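Ticket 341
Product: Pluretti label printer, Bivton driver
Site: Nirnanen, packing room
Opened: July 13, 2026
Priority: 2
Status: Waiting on customer

Problem
Labels print fine from the front office PC. From the packing room PC the job shows as sent, then sits in the queue as "Paused - media." Printer light stays green. Restarting the printer clears it for one or two labels, then it stops again.

Tried so far
Swapped the USB cable. Reinstalled the Bivton driver. Set label stock to "gap" instead of "continuous" on the packing PC. No change.

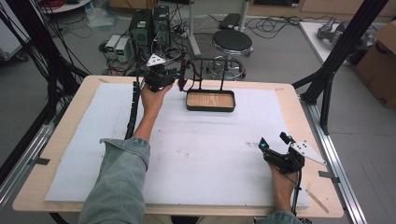 Work table, white board on top.

Support reply
The front office PC is on driver version 14 and the packing PC is still on 12. The reinstall used the old installer saved in the Rutkowska shared folder. Please remove the driver under Printers, delete the leftover port, reboot, and install version 14 from the download page. Do not use the shared folder copy.

Customer update
Version 14 installed. First test page came out. Second one paused again, same message. The old port came back after the reboot.

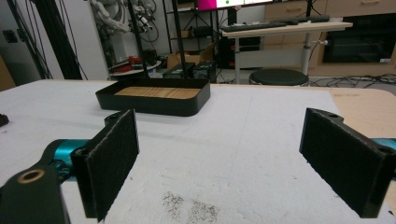 White tabletop, closer view.

Support reply
Turn off "bidirectional support" on the Ports tab, then delete the port again. Print 14 labels in one batch and send us the queue log. We have removed the old installer from the shared folder.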